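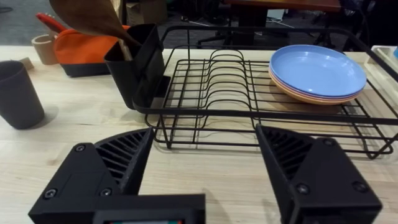 *Abtropfgestell aus schwarzem Metalldraht auf hellem Holz.*

## Givura übernimmt Drahtwarenfabrik Chmielewska

**Der Haushaltswarenhersteller Givura kauft die Drahtwarenfabrik Chmielewska in Jundmont. Das haben beide Firmen am Mittwoch mitgeteilt. Die Produktion von Abtropfgestellen, Körben und Topfuntersetzern soll in Jundmont bleiben. Über den Kaufpreis wurde Stillschweigen vereinbart.**

Die Verhandlungen haben sich lange hingezogen. Schon im Herbst war in der Branche davon die Rede, dass die Familie hinter Chmielewska einen Käufer sucht. Die bisherige Geschäftsführerin Barbara Zawadzka bestätigte dies jetzt bei einem Gespräch in der Werkskantine. Sie leitet den Betrieb in zweiter Generation und wird noch sechs Monate im Haus bleiben, um die Übergabe zu begleiten. In ihrer Familie wollte niemand die Nachfolge antreten.

«Meine Tochter ist Tierärztin und mein Sohn lebt in Kanada», sagte Zawadzka. «Ich habe beide gefragt, und ich habe beide nur einmal gefragt.»

Chmielewska stellt Haushaltswaren aus Draht her, die zum größten Teil unter fremden Namen verkauft werden. Wer in einem Möbelhaus ein Abtropfgestell kauft, liest den Namen der Fabrik deshalb meistens nicht. Nur eine kleine Serie trägt das eigene Etikett. Sie wird im Werksladen neben dem Tor verkauft und in acht Fachgeschäften der Region.

### Was sich für die Beschäftigten ändert

Nach Angaben von Givura übernimmt der neue Eigentümer alle bestehenden Arbeitsverträge. Das gilt auch für die befristeten. Für das erste Jahr nach der Übernahme sind betriebsbedingte Kündigungen ausgeschlossen. Der Betriebsrat hätte sich eine längere Frist gewünscht.

Mieczysław Szewczyk, Vorsitzender des Betriebsrats und gelernter Schweißer, nannte die Vereinbarung trotzdem annehmbar. «Wir haben zwei Jahre verlangt und eines bekommen. Dafür steht der Schichtplan jetzt im Vertrag, und das war für viele Kolleginnen wichtiger.» Gemeint ist eine Regelung, nach der die Frühschicht weiterhin um 6 Uhr beginnt. Der Bus aus den umliegenden Dörfern ist auf diese Zeit abgestimmt. Givura hatte zunächst vorgeschlagen, den Beginn an das eigene Stammwerk anzupassen.

Offen ist noch die Frage der Zulagen in der Beschichtung. Die Arbeit an den Öfen wird in Jundmont besser bezahlt als im Stammwerk von Givura, und das Stammwerk möchte die Sätze vereinheitlichen. In welche Richtung, darüber wird im Februar weiter gesprochen. Szewczyk will bis dahin keine Prognose abgeben.

### Neue Biegemaschine, alte Halle

Givura hat angekündigt, in die Biegerei zu investieren. Bestellt ist eine Maschine, die den Draht vom Ring abzieht, richtet, schneidet und in einem Durchgang zum Rahmen biegt. Bisher sind dafür zwei Stationen nötig, und dazwischen werden die Stäbe in Kisten durch die Halle gefahren. Die neue Anlage soll in der alten Verzinkerei stehen, die seit langer Zeit nur als Lager dient.

Vorher muss allerdings der Boden erneuert werden. Er trägt das Gewicht der Maschine nicht, wie ein Gutachten ergeben hat. Mit den Bauarbeiten wird begonnen, sobald das Lager geräumt ist. Dort liegen unter anderem noch Schablonen für Artikel, die seit vielen Jahren nicht mehr im Programm sind: Eierkörbe, Flaschenträger, ein Ständer für Schallplatten. Ein Teil davon geht an die Berufsschule, die damit im Unterricht arbeiten möchte. Der Rest wird eingeschmolzen.

Osaze Odukoya, der bei Givura für die Werke verantwortlich ist und künftig auch Jundmont betreut, sieht in der Biegerei den Engpass des Betriebs. «Schweißen können die Leute hier schneller, als wir Rahmen liefern. Das habe ich am ersten Tag gesehen», sagte er. An einem guten Tag verlassen 3.000 Teile die Fabrik. Mit der neuen Anlage soll es mehr werden — eine Zahl wollte Odukoya nicht nennen.

Zum Punktschweißen der Gitter hat er sich zurückhaltend geäußert. Hier wird ein Teil der Arbeit noch von Hand eingelegt, vor allem bei kleinen Serien. Das bleibt nach seinen Worten vorerst so, denn das Umrüsten der Automaten dauert bei kleinen Mengen länger als die eigentliche Arbeit.

### Sortiment wird kleiner

Für die Kundschaft wird sich das Angebot verändern. Von den Abtropfgestellen mit dem eigenen Etikett gibt es heute 16 Ausführungen, die sich in Größe, Fußhöhe und Abstand der Stäbe unterscheiden. Die Hälfte davon läuft aus. Welche Modelle bleiben, hat Aniela Tokarz ausgewählt, die den Verkauf leitet und auch nach der Übernahme diese Aufgabe behält.

Sie hat dafür nach eigener Auskunft die Bestellungen der letzten Jahre durchgesehen und mit den Händlern telefoniert. Gefragt sind demnach besonders zwei Arten von Gestellen: sehr schmale für kleine Küchen und solche mit flachem Boden, auf denen man auch Schüsseln, Backformen oder Gläser abstellen kann. Die aufwendigen Modelle mit zwei Etagen verkaufen sich dagegen schlecht. «Die Leute finden sie im Laden schön, und dann passt der Hängeschrank nicht darüber», erklärte Tokarz.

Ein Modell hat sie gegen die Zahlen behalten. Es ist ein rundes Gestell, das ihr Vorgänger gezeichnet hat und das sich nur in einem einzigen Geschäft wirklich verkauft. Der Inhaber dieses Geschäfts bestellt jedes Frühjahr und bezahlt im Voraus.

Ersatzteile sollen weiter erhältlich sein, auch für die auslaufenden Modelle. Es geht dabei vor allem um Besteckbecher, Abtropfschalen und die kleinen Kappen für die Füße. Die Kappen gehen am häufigsten verloren und werden im Werksladen kostenlos abgegeben, solange man nicht mehr als einen Satz verlangt. Givura hat zugesagt, daran nichts zu ändern.

### Der Handel wartet ab

Bei den Händlern wird der Verkauf unterschiedlich aufgenommen. Die Kette Famgate, die einen großen Teil ihrer Küchenartikel aus Jundmont bezieht, hat ihren Liefervertrag verlängert. Der zuständige Einkäufer Maarten Hendriks begrüßte, dass die Fertigung am Ort bleibt. Kurze Wege seien für sein Haus zuletzt wichtiger geworden als der letzte Cent beim Preis. Wegen der Preise selbst erwartet er dennoch harte Gespräche. «Givura verhandelt anders als Frau Zawadzka. Mit ihr war man in einer halben Stunde fertig, aber man hatte danach selten gewonnen.»

Die kleineren Fachgeschäfte sind vorsichtiger. Sie konnten bisher auch einzelne Kartons bestellen und diese am Werkstor abholen. Ob das unter dem neuen Eigentümer möglich bleibt, ist nicht entschieden. Im Gespräch ist eine Mindestmenge, die für alle Abnehmer gleich wäre. Tokarz hat den Geschäften eine Antwort bis zum Ende des Winters versprochen.

Auch die Preise beim Stahldraht spielen eine Rolle. Chmielewska kaufte das Material bisher selbst ein und hielt nur ein kleines Lager. In Zukunft läuft der Einkauf über die Zentrale von Givura, die größere Mengen abnimmt. Der bisherige Lieferant bleibt für das laufende Jahr gesetzt, danach wird neu ausgeschrieben.

### Name bleibt am Tor

Der Name Chmielewska wird weiter verwendet, allerdings mit einem Zusatz. Auf den Etiketten steht dann in kleiner Schrift «ein Unternehmen von Givura». Das Schild am Werkstor wird nicht ausgetauscht. Darauf hat Zawadzka nach eigenen Worten bestanden, und im Vertrag gibt es dazu einen eigenen Absatz.

Die Stadt Jundmont hat die Übernahme in einer kurzen Stellungnahme begrüßt. Für sie ist vor allem die Zufahrt zum Werk ein Thema. Die Straße entlang des Kanals ist für schwere Lastwagen nur einspurig befahrbar, und bei steigender Produktion wäre mit mehr Verkehr zu rechnen. Anwohner klagen schon heute über Lieferwagen, die am frühen Morgen mit laufendem Motor vor der Schranke warten. Ein Gespräch zwischen Stadt und Firma ist vereinbart — dabei soll es auch um eine zweite Einfahrt von der Bahnseite gehen. Das Grundstück dort gehört zur Hälfte der Stadt.

Die Übernahme muss noch ins Handelsregister eingetragen werden. Mit Einwänden rechnen die Beteiligten nicht. Der Werksladen ist während der Umstellung wie gewohnt geöffnet, nur am Tag der Inventur bleibt er geschlossen. Der Termin wird an der Ladentür ausgehängt. Auslaufende Modelle werden dort ab Februar zum herabgesetzten Preis verkauft, solange der Vorrat reicht. Eine Reservierung per Telefon ist nicht möglich.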